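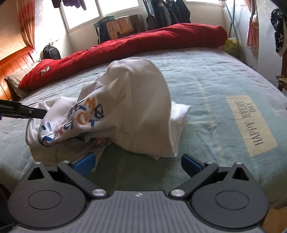
**Diary / House things**

July 17, 2020

Shirts again. I've been told there is a right way to fold one, and I remain to be convinced. The white one with the brush lettering was first on the bed, on top of the blue-green blanket, and as usual it looked less like a shirt than a small tent. Orange letters and blue ones, all bent about by the folds. I have owned it for years and still couldn't tell you what it says when it's creased, and I'm not sure it says much when it's flat.

Lyle Baptiste swears by the method in the Zukeck booklet. Sleeves in, sides in, up from the hem, done, and the thing is supposed to stand on its own in the drawer. He lent me the booklet in January and has asked after it 2 or 3 times, in the tone of a man who wants to hear that his life advice has been taken. I read it on the train to Bololton. Most of it is drawings of a shirt that has plainly never been worn by anyone. The sleeves lie flat because somebody drew them flat.

Mine don't. A shirt that's been through the wash as often as this one has a twist in it, so the side seams wander round to the front and there is no straight line to fold along. The booklet doesn't mention twist. It does mention gratitude, on page 15, and I skipped that.

I also doubt the bed. Everyone folds on the bed -- my mother did, I do -- and it's a poor surface for it. The blanket gives, the cloth drags, and you pull one corner straight only to find you've rucked up the other. The kitchen table would be better if it were ever clear. It had the Colance bills on it this morning, and I wasn't going to move those and have to look at them.

Tried the drawer test after tea with the grey one. It stood up for as long as it took me to shut the drawer, and when I opened it again it had gone over sideways into the socks. Perhaps the drawer is too wide. Lyle will say the drawer is too wide. He'll then say that Jara sell dividers, and they do, I looked, and I don't see why I should buy a box to put inside a box so that a shirt can stand up in it. What's wrong with lying down?

Pillowcases I'll grant him. Folded in thirds they do take up less of the shelf, and I got the whole lot in beside the towels. That's one point to the booklet. I haven't told him.

Still to do: the tea towels, the two work shirts (hangers, no argument), and find the other half of the stripy pyjamas. Must post the booklet back as well. I'll need a bigger envelope than the one I've got, and the post office shuts at five.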